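The Coin Laundry on Quinlan Street

The Floltow Wash & Dry is raising its prices in November, which will be the first increase since the machines stopped taking dimes. A standard load goes up to five dollars. The notice went up next to the change machine on Saturday, handwritten, in capitals, with the word "REGRETFULLY" underlined twice. I have read it many times now. The dryers give you plenty of time to read.

I started going there when our building's washer died. The landlord promised a new one in 2 weeks, and he may yet be right, as he never said which two. In the meantime I have learned the customs. You may move a stranger's finished load out of a washer after five minutes, provided you look sorry about it. You may not move it from a dryer at all unless you are prepared to fold. People have tried leaving a sock on the lid to hold a machine while they go for coffee. The sock has no legal standing.
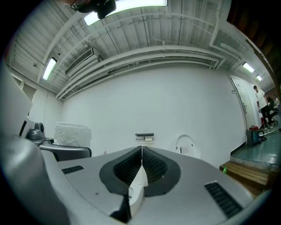
The best time to go is 7 in the morning, when it's mostly night-shift people and they don't want to talk either. The worst is Sunday after lunch, when all of Pledmont crosses the bridge with its comforters. Pledmont has a laundry of its own, a very nice one with a juice bar, but the juice bar is where the big washers used to be. So over they come, and they take both of ours, and they ask where the juice is.

A word on soap. The vending machine sells a little box of Irkine for the price of a sandwich. It smells like a dentist's waiting room and it works very well. Half a box is enough. A whole box will get you a second rinse, another round of quarters, and some looks.

The drying cycle is 45 minutes, whatever the dial says. Towels want two. Jeans want two and a prayer, or you can take them home damp and hang them over the shower rail like the rest of us.

The new prices don't cover the folding table, which remains free, or the television, which remains on the fishing channel. The remote went missing years ago. Requests to change the channel can be left in the box by the door, with the lost buttons.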